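Scheduled posts going out but reach fell off a cliff, is it the scheduler or us?

Posted in Small Business Social by toteo_shopdesk
11/8/21

Hi all, hoping someone has seen this. I run the accounts for a small shop in Bendanthorpe (kitchen stuff, gifts, cards). Me and one part timer. We moved all our posting over to Toteo in October so we could line up a week at a time and stop doing it from our phones at lunch.

Posts go out fine. On time, right picture, right caption. But reach is way down. Before the switch a normal post got seen by 768 people, give or take nothing, that was literally the median when I did the spreadsheet. Now the same kind of post gets 213. Comments basically dead.

Things I already tried:
disconnected and reconnected the account
changed posting time from 9 am to 6 pm
took the link out of the caption
asked Toteo support, got a canned reply with a help article I'd already read

We use 17 hashtags on every post, same set, saved as a snippet so it drops in automaticly. Could that be it? Or does the app punish you for using a third party tool? My boss wants to go back to phones and I really dont want to.

3 replies

potluck_marketing
Not the tool. People have been saying this for years about every scheduler out there and I've never seen it hold up on any account I've run. What changes when you move to a scheduler is YOU. You load everything up Sunday night style, close the laptop, and then you're not in the app when the first comments land. Nobody answers, post goes quiet.

Also the snippet. Same 17 tags in the same order every time looks like junk, and half of them probably have nothing to do with that day's post. Would do this:

Cut to five or six. Pick them per post. One for your town, one or two for the actual product, the rest for whoever buys it. Drop the giant ones, you'll be buried in a minute.

Stay on for a bit after it publishes. Set a phone alarm if you have to. Reply to everything, even the emoji ones.

Put up a story the same day pointing at the post. From the phone. Takes two minutes.

Run it for three weeks before you decide anything. And change one thing at a time or you wont know what did it. I'd start with the tags. Leave the posting time alone for now, you already moved it once.

One more thing, check your median again with the October sale posts taken out. If you had a giveaway in the "before" numbers then it's not a fair compare. We had one at Dunleavy that made our whole summer look amazing and the fall look like a disaster. It was one post.

scrollhappy61
had same problem. went back to phone. fine now. didnt change anything else so make of that what you will

gray_market_gail
Kind of agree with the first reply but there's a piece missing. Look at what format you were posting before. When we moved our accounts (I do the social for Truteck, small team, mostly trade customers) we were doing a lot of short video off the phone, and then once we had a calendar to fill it turned into still, still, still. Easier to batch. Reach went down and we blamed the tool for a month. Felt dumb when we finally sorted the spreadsheet by format.

So add a column. Photo, carousel, video. Then look at reach for each one, before and after. If your stills do the same as they always did, there's your answer, you're just posting more of them.

Couple of smaller things. Captions, are you pasting from a doc? Ours kept losing line breaks and everything ran together in one lump, looked terrible, and we didnt notice because the preview showed it right. Open a live post on a phone and check. Location tag too. Some schedulers need you to add it by hand every time and if you're a local shop that one matters more than most of the hashtags. We'd forgotten it on 61 posts. Sixty one.

Wouldn't go back to phones. Do video and stories by hand, let the tool do the rest. Come back and post your numbers, would like to see them.

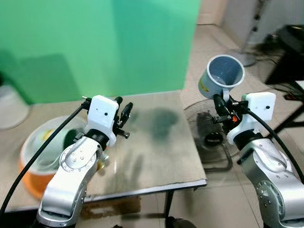 Filed under: Scheduling & Tools

More threads in this category
Can I schedule a carousel and change the order later
Best way to share a login with a part timer (without sharing the login)
Location tag disappears after editing a caption
How many hashtags is too many, small shop edition

Replies to this thread are open. Please keep support tickets and account numbers out of your posts, and search before starting a new thread on the same tool.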